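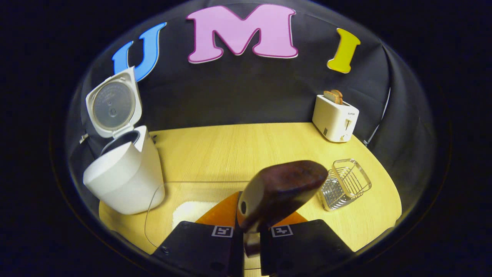
诚邀参加:特罗西茨(Trositz)老菜谱口述整理小组

发布:Danica Koubek 四月
最后更新:四月,下午 4:30

各位街坊、各位爱做饭也爱听老人家讲话的朋友,大家好!

去年冬天,我们在 Oláh 茶室的里间办过几次小小的聚会,本来只是想请几位长辈喝喝茶,聊聊从前家里过节吃什么,结果一聊就聊到天黑,茶续了又续,谁也舍不得走。Jolán Vincze 阿姨带来了她母亲留下的一本手抄菜谱,前后一共 216 页,有的字已经淡得看不清了,可她一念出声来,满屋子的人都说闻到了炖菜的香味。那天晚上我就想,这些东西得有人好好记下来才行呀。

所以今年我们正式开始招人啦,想请大家一起来听、来记、来试做。

我们想找这样的朋友:

一是愿意讲的人。您不必是大厨,家里有一两道从外婆、奶奶或者隔壁邻居那里学来的菜就够了。讲得颠三倒四也没关系,用家乡话讲更好,我们慢慢听。

二是愿意记的人。每次访谈大概两个小时,需要您坐得住,字迹清楚或者打字不太慢。“一小撮”“差不多了就行”这类说法请原样写下来,先别急着换算成克。

三是愿意下厨试做的人。试做安排在 Norkham 街那间公用厨房,灶台不大,每次只能进四个人,所以要轮流来。食材由我们准备,围裙请自己带,头发长的朋友麻烦扎起来。

活动从五月一直到秋天,每人每月来一次就很好,能多来我们当然更高兴!往返车费可以报销,试做当天管一顿饭(就是大家自己做的那顿,味道不敢打包票)。整理好的稿子会印成一本小册子,Fultcombe 印刷铺的 Szabolcs Dobos 已经答应替我们排版,讲述人每位送两本,名字印不印由您自己决定。

报名的话,请写几句话介绍一下自己,说说想参加哪一项,再告诉我们您家里印象最深的一道菜。信投到 Oláh 茶室门口的绿色信箱,或者直接交给柜台,写明“菜谱小组收”。不方便写字的朋友,傍晚六点以后到茶室来找我,我替您填。

家里有旧菜谱、旧信、旧账本的,也欢迎带来给我们看看,当场翻拍,当场还给您,绝不留下过夜。

盼着早点见到大家!

读者留言

Imre Erdős:我只会做一道酸菜汤,还是我岳母教的,这样也能报名吗?她今年八十多了,嗓门很大,可以带她一起来。

Danica Koubek 回复:当然能!请一定带她来,我给她留靠窗的位子。

Zsolt Fekete:想报试做,但我平时上晚班,只有上午有空。厨房上午开吗?

Danica Koubek 回复:九点以后都开着,您在信里写上“上午”两个字就好。

Jolán Vincze:我妈那本菜谱里有一页粘住了,哪位会揭旧纸的,请来帮帮我,我烤核桃卷谢您。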